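16 Nov 2024

Drove to Jostcombe for the open day at Esen. Left early, parked behind the loading dock, signed in, got a badge with my name misspelled. Coffee was acceptable.

The first hour was slides. Nilton Benavides gave the talk on bin picking and kept it short. Their planner is called Perkik and runs on a separate machine from the arm controller. The older one, Song, is still installed as a fallback, and he said they switch to it when the new one stalls on a grasp search. Planning budget is 600 ms per grasp. Past that it returns the best candidate it has, good or not. I asked what share of cycles hit the limit. He did not have the number with him and wrote my address on the back of his agenda.

After that we went down to the cells in groups. Mine got the bin cell first. Long rectangular blocks on a flat floor, no fixture, no fixed orientation. Steep bins punish you near the walls, where the wrist runs out of room before the fingers are on the part, and I spent most of my time looking at that. The arm carries its cabling on the outside with a generous loop at the wrist. Good for bend radius, less good for clearance. I would want to see it with the wrist turned hard toward a wall.
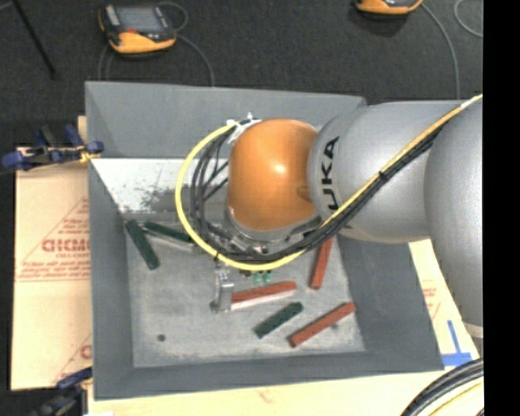

KUKA arm over the gray bin, red and green blocks on the floor.

Asked about calibration. They redo it every 900 cycles, or whenever the bin has been moved, and it takes 21 minutes. The bin is clamped, so I assume the second case is rare. Grip force is fixed for all parts at the moment. Nilton wants it set per part by August — he did not sound sure of it.

The second cell was palletizing, which I have seen enough of. Stayed at the back and wrote up notes on the first.

Lunch was sandwiches. Talked to two people from a packaging line who have the same trouble with parts lying against walls. They tilt the bin. Crude, but cheap to try.

To do: send Nilton our log from run 207, the one with the wrist faults. Ask again about the 600 ms limit. Look up longer fingers for our own gripper and check the payload before ordering.

Home by dark.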